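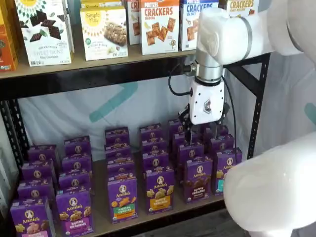 Ticket 458: Pick planner aborts on lower shelf, uniform purple boxes
Component: perception / grasp planning
Severity: major
Status: closed
Reported by: Flora Haldane
Assigned to: Rizwan Hayat
Related: 453 (wrist cable model)

Summary

On the snack shelf, the picker works on the upper board and stalls on the lower board. The arm reaches the pre-grasp pose above the Annie's boxes, holds there, and the planner returns NO_VALID_GRASP after the retry limit. No protective stop, no joint error. The task goes back to the queue and fails again the same way.

Steps to reproduce

1. Load the Maldonado shelf layout with mixed cartons on the upper board and only Annie's boxes on the lower board.
2. Start the stack with the default launch profile.
3. Request any box that is not at the front of its column.
4. Watch the grasp candidate topic while the arm holds at pre-grasp.

Expected: one instance mask per box, at least one candidate that passes the finger clearance check.
Observed: one mask that covers several boxes, candidate list empty or centered on a seam between two boxes.

Log excerpt

[segmenter] instances=ok upper_board
[segmenter] WARN merged_instance lower_board, extent exceeds SKU prior
[grasp] candidate rejected: width over jaw limit
[grasp] candidate rejected: width over jaw limit
[grasp] candidate rejected: center on depth seam
[planner] NO_VALID_GRASP, retry limit reached
[task] requeue

Comment 1 - Flora Haldane

Opened on May 27, 2019. Same build passes the regression set, but the regression set has no layout with this many like boxes standing front to back. Upper board is an easy case by comparison: the Simple Mills boxes, the Sweet Thins and the cracker boxes differ in print and color, and the segmenter splits them without help. The lower board is purple next to purple. The flavor banners differ (honey, chocolate, the green Hidden Veggies label) but they are on the box fronts, and from above the wrist camera mostly gets top flaps.

I have attached the bag file and the parameter dump. Please do not rerun with the older Clurkov segmenter and close this as fixed. I tried it. It splits the boxes and then loses the shelf posts.

Comment 2 - Rizwan Hayat

Reproduced from the bag. Two separate problems.

First, the merged mask. The segmenter joins neighboring regions if the color distance is low and the depth step between them is under the merge threshold. Boxes of the same height pushed together give almost no depth step at the top edge, so the color term decides, and it decides wrong.

Second, the size prior. The prior should have caught the merge and forced a split. It logs the warning and passes the mask on unchanged. Looks like the split call is behind a flag that the default profile never sets.

Can someone on site confirm the value of split_on_prior in the running config, not in the file?

Comment 3 - Karla Montes

Running config says false. The file says true. The launch profile loads the Grurkano defaults after the site file, so the site value is overwritten at startup.

Comment 4 - Rizwan Hayat

Thanks. That explains the second problem. Load order needs to be fixed in any case, separate commit.

Please try the following, in this order, one change at a time:

a. Set split_on_prior to true at runtime and restart only the segmenter node.
b. Request a rear box from a full column.
c. If it still aborts, raise edge_weight from 40 to 50 and repeat.
d. Save the candidate topic for each run.

Do not touch the jaw limit. The rejections on width are correct. The masks are wrong.

Comment 5 - Karla Montes

Results.

(a) alone: masks split, one per box in most columns. The planner now returns candidates. For rear boxes it picks a valid one. For boxes in the middle of a column it still centers on the seam in some runs.

(a) plus (c): seam candidates are gone in the runs I saved. All columns split.

New symptom: with a valid grasp, the approach is rejected on some targets with COLLISION link=wrist_cable, object=upper_board. There is clearly room. I can jog the arm to the same pose by hand with no contact.

Comment 6 - Benedek Hajdu

The collision rejection is 453, not this ticket. The cable that loops out on the left of the wrist is modeled as one solid cylinder, sized for the worst wrist angle. With the gripper pointing down into the lower shelf, the cylinder overlaps the front rail of the upper board in the model. The thin cable on the right side of the gripper is not modeled at all, which should also be corrected.

Proposed for 453: replace the cylinder with a chain of short capsules that follows the wrist angle, and add a thin capsule for the right-hand cable. Until that is merged, you can narrow the allowed wrist yaw for lower-board targets. Slower plans, no false collisions.

Comment 7 - Flora Haldane

Yaw limit works as a stopgap. Applied to the lower board only.

One more observation while the planner was under test. The white backdrop with the teal brush marks shows up in the segmenter output as a low-confidence object at the back of the shelf. It did not win any grasp, but it does get into the obstacle map, and rear boxes lose clearance behind them. Should I open a new ticket?

Comment 8 - Rizwan Hayat

No, keep it here, it is the same node. The background plane filter cuts by distance from the shelf front. The backdrop is fabric and not flat, so part of it falls inside the cut. Set the filter to use the rear face of the shelf posts as the reference. The posts are found reliably with the current segmenter - the perforations give good corners - and the filter can take its depth from there.

Parameter is background_ref. Options are front_plane and post_rear. Use post_rear.

Comment 9 - Heriberto Camacho

I maintain the launch profiles. Load order is changed in the branch: Grurkano defaults first, then site file, then command line. I also added a startup check that prints every site value that was overridden and by what. If split_on_prior is in the site file and differs at runtime, the stack refuses to start.

Side effect to be aware of: two other site values were being overwritten as well, max_retry and approach_speed. With the new order the site values take effect. The approach speed in the Maldonado site file is lower than the default, so cycle time will go up until someone reviews it.

Comment 10 - Karla Montes

Confirmed on the branch. Startup check lists nothing. approach_speed is now the site value and the approach is visibly slower. I would leave it for now, the fingers come down very close to the neighboring boxes in a full column and I prefer the margin.

Tested with background_ref=post_rear. Backdrop is no longer in the obstacle map. Rear boxes get full clearance.

Open point: the right-hand column sits close to the post, and the planner sometimes offers a grasp with one finger between box and post. It is valid by the numbers. Perhaps it should cost more than a front-to-back grasp.

Comment 11 - Benedek Hajdu

Agreed on the cost. The grasp scorer has a term for fixed obstacles near the fingers but it is zero in this profile. I set it to the value used for the Zerkitz bins, which have the same kind of side wall. Candidates next to the post are still available, they just rank last.

Comment 12 - Flora Haldane

Ran the full lower board with all changes on the branch. No NO_VALID_GRASP. No merged_instance warnings. Layout added to the regression set under the name lower_uniform, with the saved topics as the reference output.

Resolution

- split_on_prior enforced, overwritten value traced to profile load order
- edge_weight raised to 50 for this layout
- background_ref set to post_rear
- fixed obstacle term enabled in grasp scorer
- startup check for overridden site values
- yaw limit on lower board stays in place until 453 is merged

Follow-up

Review of approach_speed: Karla Montes, due in July.
Capsule model for both wrist cables: Benedek Hajdu, tracked in 453.
Remove yaw limit after 453: Flora Haldane.

Closed by Rizwan Hayat. Reopen if merged_instance shows up again with the startup check passing, and attach the parameter dump from the running nodes.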